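Do Crosswalk Buttons Really Do Anything?

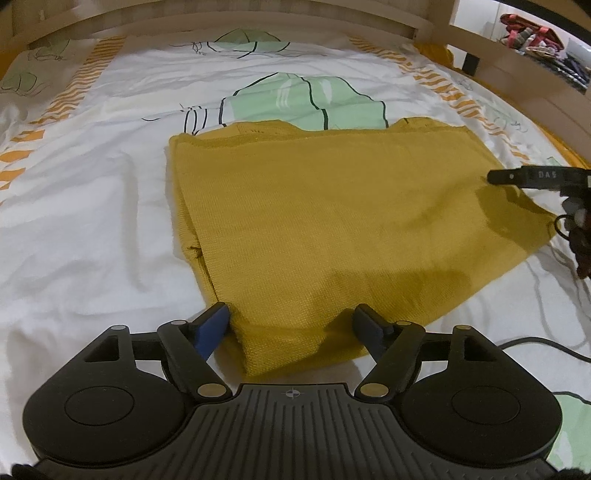
A folded yellow knit on a patterned sheet.

You get to the corner. There is a metal box on the pole with a button on it. You push it. Then you push it again, because the little red hand is still lit. Your cousin pushes it nine more times. At last the walking person lights up and your cousin says, "See? I did that."

Did your cousin do that? Let's not believe it just yet.

What is the button hooked up to?

Near most corners with traffic lights there is a gray metal cabinet, about as tall as a grown-up. Inside is a small computer called a controller. It decides which light turns green and for how long. Wires run from the controller to the lights, and at some corners other wires run from the button to the controller.

When you push a button that works, it sends one short message: "Somebody wants to cross." The controller remembers it. Engineers call this "placing a call." Once the call is placed, it is placed. Pushing again sends the same message to a computer that already has it. So nine more pushes did nothing at all, and you can tell your cousin so.

Then why do I still have to wait?

Cars are coming the other way, and they need time to stop. The controller has to finish the green light it is on, show yellow, and then show red to everybody for a moment so the middle of the street can clear. At a busy corner the whole round of lights might be set to take up to 300 seconds, though many are much shorter. If you get there just after your turn has gone by, you could be standing there a good while.

This is why the button can fool you. If you push it and the light changes right away, it feels as if you made it happen. Maybe the light was about to change anyway. You can't know from one try.

Are some buttons fake?

People love to say so. They say "they're all fake" in the same voice they use for "goldfish forget everything," and you should ask how they know.

Part of it is true. At some corners the walk sign comes on every round, whether a person is there or not. A button on that pole may have been put in years ago, when the lights ran a different way, and left there because taking it out costs money. At other corners the button works only late at night, when there are few people walking. And at plenty of corners it works all day long, and if you don't push it you will never get a walk sign.

Some buttons also have jobs you might not notice. They can make a sound or shake a little to help a person who can't see the sign.

What about the "smart" ones?

In February the town of Stusarville put in new buttons made by a company called Evmont. The box they came in said they make crossing "faster for everyone." Everyone? If walkers get more time, drivers get less. There are only so many seconds in a minute, and no button makes new ones.

We asked Svatopluk Jurčo, who fixes signals for the town, if the new buttons are faster. "They light up when you press them," he said. "People like that. The wait is the same until somebody changes the timing in the cabinet." He had not been asked to change the timing.

So the light on the button tells you your call was heard. That is handy to know. It is a different thing from being faster.

Test one yourself

You need a grown-up, a watch and a notebook. Stand well back from the curb the whole time.

Pick one corner. Let 7 rounds of the lights go by without touching the button. Write down each time the walking person comes on. Check first that no other walker has pushed it, or your test is spoiled.

Now push the button once in each of the next 7 rounds, and write down the same thing.

If the walking person came on every time in both lists, the button probably isn't needed at that hour. If it came on only when you pushed, the button works. If your lists are a muddle, go back another day and try again. Try at a different hour, too, as the answer may change.

Whatever you find is true for that corner. It doesn't tell you about the one down the street.

And look both ways even when the sign says walk. The sign can't stop a car.

Last checked 15 June 2006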